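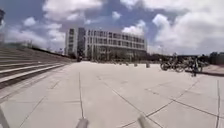

Pale paving slabs and shallow concrete steps at a public plaza.

Konell wins three-year contract to look after Dalport's outdoor paving and steps

Dalport, Wednesday, February 17, 2021

Konell, the surface maintenance company, has been awarded a three-year contract to inspect, clean and repair paved public areas across Dalport. The work starts next month in the streets near the station and will move on to the squares, riverside paths and outdoor stairways over the spring.

The contract covers 30 sites. They range from small paved corners with a bench or two to the large open squares used for markets and outdoor concerts. Until now, each site has been looked after under a separate arrangement, with different firms handling cleaning, joint repairs and slab replacement. All three jobs will now be done by Konell, with a single telephone line for reports from the public.

Omar Kassab, managing director of Konell, said: "Most of what we do is routine. We lift slabs that rock, relay them on a sound bed and refill the joints. If that gets done on time, the paving lasts a good deal longer and fewer people trip. Dalport has a lot of good paving and we are pleased to have been asked to take care of it."

Every site will be inspected on foot at least once every 90 days. Inspectors will record loose or cracked slabs, missing joint filler, blocked drainage channels, worn step edges and damaged handrails. Defects that could cause a fall will be fenced off the same day. Other repairs will be grouped by area and carried out together, to keep the number of closures down.

Cleaning will be done with hot water and rotary brushes. Konell does not use high-pressure lances on jointed paving, as these can wash out the filler between the slabs and let water into the bed. Chewing gum and oil stains will be treated by hand.

Steps will get particular attention in the first year. A survey carried out in November found that edge markings on several of the town's outdoor stairways had faded and needed to be renewed. Konell will repaint these markings in a contrasting colour and replace handrail brackets where needed. Work on the steps will be done one side at a time, leaving the other side open to pedestrians.

The company will run the contract from its depot in Davwood, where it is taking on extra paving and cleaning staff. Applications are open now and training will be given. A store of matching slabs will also be kept at the depot, so that replacements can be laid without waiting for a new delivery.

Arnulfo Villanueva, who will manage the contract, said: "Shops and market traders want to know when we are coming and how long we will be there. We will put notices up a week before any planned work and we will start early in the morning where we can. If a date has to change, the notice will be changed as well."

Market days will not be affected. No planned work will take place in the main squares while stalls are trading, and routes to shop doors will be kept open at all times. Wheelchair users and people with pushchairs will be given a signed step-free route wherever a ramp or level path has to be closed.

Loose slabs, damaged steps and spillages can be reported by calling the Konell contract desk in Davwood on extension 711. Callers should give the name of the square or street and the nearest building.

Notes to editors

Konell maintains paving, steps and outdoor surfaces for public and private clients. It has depots in Davwood and Iyamu.

Interviews with Omar Kassab and Arnulfo Villanueva can be arranged through the Konell press office.

Ends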